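Open Day at the Kornov Robot Lab: Visitor FAQ

When is it?
Thursday, 2/13/25. Tours leave every 30 minutes.

Do I need a ticket?
Yes, but tickets are free. Each tour takes 18 people. Book at the front desk or by phone.

What will I see?
Two-arm tabletop work with bins, cups and other small objects. Mirela Damasceno runs the morning tours and Toàn Tạ runs the afternoon ones.

Can I touch the robots?
Please don't. Ask the operator if you want a closer look at a gripper.

Can children come?
Ages 8 and up, with an adult.

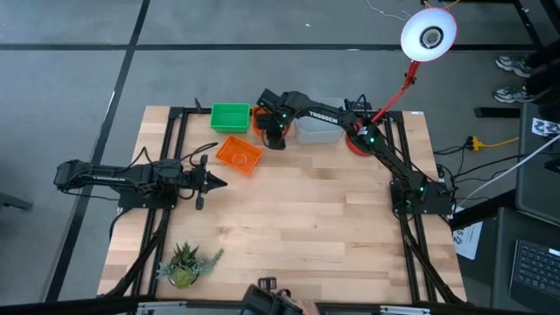 Watch your step on the tour, as there are cables on the floor. Closed shoes only.

Can I take photos?
Yes, without flash.

Where do I park?
Lot 2, behind the building. Parking is free all day.

I can't make it. Will there be another one?
The next open day is in August.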